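About us

Hello and welcome to Flemeo! We run the breakfast service at Prollthorpe, a residential college on the edge of Flolham, and we have been getting people fed before their first lesson since 2015. There are 206 residents in term time and 14 of us on the kitchen staff, and for the past while we have also had robot arms taking on some of the fetching and lifting.

Diane Chan started the company with a tea urn and a borrowed hatch. She still does the Sunday shift and still makes the porridge herself (please don't ask her to hand that over, she won't). The arms were her idea too, after a winter when half the team had sore wrists and the other half were covering for them.

We try new jobs in the practice kitchen first. It's laid out like the small kitchens on the residential floors, with ordinary shopping on the worktop, and we love spending time in there! 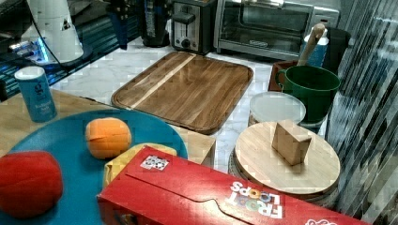 Will the robots replace the kitchen staff?

Nobody has lost a job or hours to them, and we have put it in writing that the team will stay at 14. What has changed is the mix of work, with less lifting and carrying and a good deal more time at the hatch talking to residents.

What changed for the team

Before the arms came in, an early shift meant starting at 5.30 and going straight into setting out. You could work a whole morning beside someone and barely say hello. Early starters now come in at 6.15, look over the job list, and get on with the cooking while the setting out is under way. Tanner Paquette, our longest-serving porter, was dead against it at the beginning and told us so at some length. He now trains the new starters, and he's brilliant at it – patient, very loud, and quick to spot when a plate has been put somewhere daft.

We also had to learn a few things the hard way. The first rota we wrote gave all the robot work to two people, and everyone else felt shut out. Rekha Venkataraman tore it up and wrote another, so all of us now take a turn at setting up, watching and stopping the arm. Seven of the team have gone on to do the longer course, which is paid time, and they get a higher hourly rate once they finish.

Each practice session has one person in charge of the stop button and one writing notes. The notes are mostly about where things were put and what we'd move next time, and they go up on the board by the lockers for anyone to scribble on. Some of our best changes came from those scribbles, including the lower shelf for bowls and the rule about keeping handles turned in.

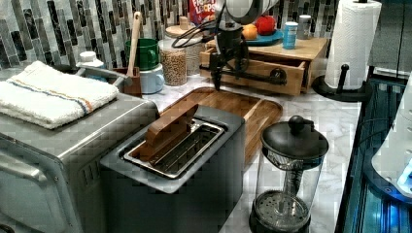 The arm over the chopping board, with toaster and French press close by.

Who's who

Diane Chan – founder, rotas of last resort, porridge
Rekha Venkataraman – kitchen manager
Tanner Paquette – porter and trainer
Aaliyah Caron – looks after the arms and the job list
Shirley Petrenko – hatch, allergies and special diets

Come and see us

We're always happy to show other kitchens what we do, and we'd love to hear how you're getting on with your own machines. Mornings are busy, so after 10.30 is best. Ask for Aaliyah at the Prollthorpe front desk and she'll come down and fetch you.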